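Serving Fruit at the Table - Notes for Session 8
Course: Table Service and Simple Presentation, Jotham evening programme
Notes by Borislav Ionescu. Version of 1/13/24, please throw away the older one.

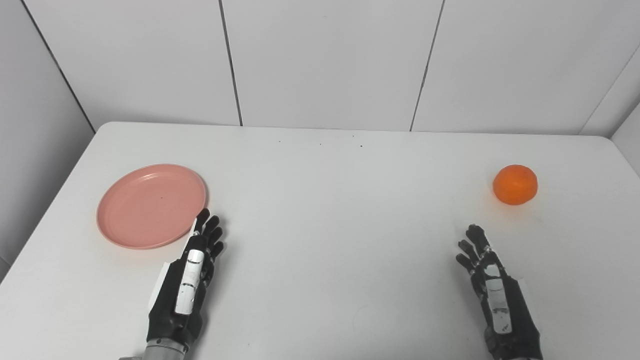
In the last session we worked with bread and butter, and several of you asked why we spend a full evening on one fruit and one plate. The answer is that a simple service leaves no place to hide. When there is a roast and three sauces, the guest looks at the food. When there is one orange, the guest looks at the plate, the table and your hands.

1. Before the fruit comes

Wipe the table first with a damp cloth and then with a dry one. On a pale table every mark is visible, also the old ones that will not come away. Learn the difference between a mark and a crumb. A mark you leave in peace after one honest try, a crumb you must remove. Look especially at the far side of the table, near the wall, where small bits collect and where the cloth often does not arrive. Please bend down a little and look along the surface towards the light. From standing height you miss half of it.

Do the same with the plate. A single dark speck in the middle of a plain plate will be seen by every guest who sits down. Turn the plate under the lamp before you put it down, and wipe the inside last.

2. Which plate

For a whole fruit we use a shallow plate with a raised rim. The rim has work to do: it stops the fruit from rolling, and it keeps the juice and the peel inside. A completely flat plate looks elegant, but an orange will travel on it as soon as someone touches the table.

Plastic plates are permitted in this course. I know that Monique Chevalier, who taught the course before me, accepted only porcelain, and some of you still have her handout. For family service, for children and for eating outside, plastic is sensible, and you should handle it with the same care. It weighs little, so it slides easily when you cut. Hold the rim with two fingers of the free hand.

About colour. Pink and orange are neighbours, and many students think they will fight. I find they go well together when the table under them is white or nearly white. On a patterned cloth I would take a white plate. Gerrit Smits disagrees with me here and you are free to follow him, only choose one plan and keep it for the whole table.

3. Choosing the orange

Take it in the hand. It should feel heavy for its size. The peel should be firm, with small dimples, and without soft places. The shape is not important for the taste - a slightly flattened orange is as good as a perfectly round one, and it stands more quietly on the table. If you have a very round one, try several sides until you find where it rests by itself.

Colour can mislead you. A deep orange peel is beautiful for the table, but some pale oranges are sweeter. For practice in class we buy what the market has in January. In September, when the autumn group begins, the choice is poorer and we use mostly apples.

4. Plate and fruit apart

We begin every exercise with the plate on the left and the fruit on the right, with free table between them. Please do not make this space smaller to save time. You need it for the knife and for the napkin, and later for your own arm.

Setting down:
- The plate goes first. Lower it flat, do not let one edge touch before the other.
- Keep the fingertips outside the rim. A thumb on the inside of the plate is the most common fault in this group.
- The orange goes second, a bit further from you than from the guest's side, so your sleeve does not meet it.
- Take the hand away slowly and wait one breath to see that the fruit stays.

5. Bringing the fruit to the plate

Take the orange from the side with the whole hand open. Do not pinch it from above, the peel is smooth and it can jump. Carry it low over the table and set it a little behind the middle of the plate, so there is room in front for the knife.

Beginners often move the plate towards the fruit. It is quicker, I agree, but it leaves the plate in a different place from all the others, and at a long table this is seen immediately. Ramil Lumbao practised this one movement for a whole evening last year and his line of plates was the straightest we had.

6. If you cut it

Cut a thin slice from the base first, so the orange stands. Then score the peel from top to bottom in 8 parts, not deep, and open it like a flower. The peel stays on the plate. Seeds go to the side of the plate that is away from the guest.

Cost for your workbook: the orange used for weighing in class was 271 grams with peel. Write your own weight before and after peeling and calculate the loss in per cent. We shall compare the results.

7. For next time

Read page 52 of the Boyer booklet, the part on pears and soft fruit. Bring one shallow plate from home, any colour, and two clean cloths. Aurélien Lecomte will bring the knives, so please leave yours at home.

Those who missed the napkin fold can come fifteen minutes earlier. The door on the courtyard side will be open.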